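Archives > Clustar League > General list > Thread

Re: Ground arrangements for the Brullard series

From: Khrystyna-Mariia Zakharchenko
To: Clustar League general list

Fedir Stasiv wrote:
> Orov can host both games of the Brullard series in May, but we
> need to know by the end of the month. The outfield drains badly
> on the left side and the council wants 400 for the extra mowing.
> Also, is the first game seven innings or nine? My pitchers
> would like to know. Kobzar say they were told seven.

Fedir,

Both games are nine innings. Kobzar were reading last season's sheet, which had seven for doubleheaders. I have asked for it to be taken off the website.

On the mowing, the league can pay 50 towards it and the rest has to come from the gate or from the two clubs. I know that isn't what you wanted. We started the year with 3000 and most of that has gone on umpires and on the new backstop netting at Kobzar. If Brullard agree to split the remainder with you, please get it in writing before the council cuts anything.

The left field problem worries me more. Last year your centre fielder was playing ten steps over to cover the soft patch and we lost two balls in the long grass behind it. If it is still bad in April I would rather move the second game to Kobzar than have someone turn an ankle. Their ground is free that afternoon.
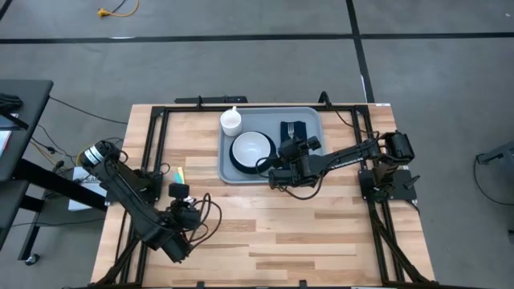

Tray with mug, bowl and plate, fork on the napkin.

Rosters: each side may name 30 players for the series, but only those registered by the end of March can pitch. Brullard have two left-handers whose forms are not in yet. I have written to them twice. If the forms don't arrive, they can still bat and field.

First pitch is 1.15 pm for both games. Batting practice is home side first, then visitors, and the cage comes down at 12.45. Please bring your own scorer. I can do one of the games but not both.

One correction to the standings I sent round earlier. The rained-off game between Orov and Kobzar was stopped in the fourth, so it doesn't count and will be replayed from the start. Orov therefore drop to third for the moment.

Let me know about the council when you hear.

Khrystyna-Mariia

Print this message | E-mail this message

Recent in this list:
Umpire rota for April
Backstop netting at Kobzar
Lost: catcher's mitt, left at Orov
Corrected standings
Registration forms, second reminder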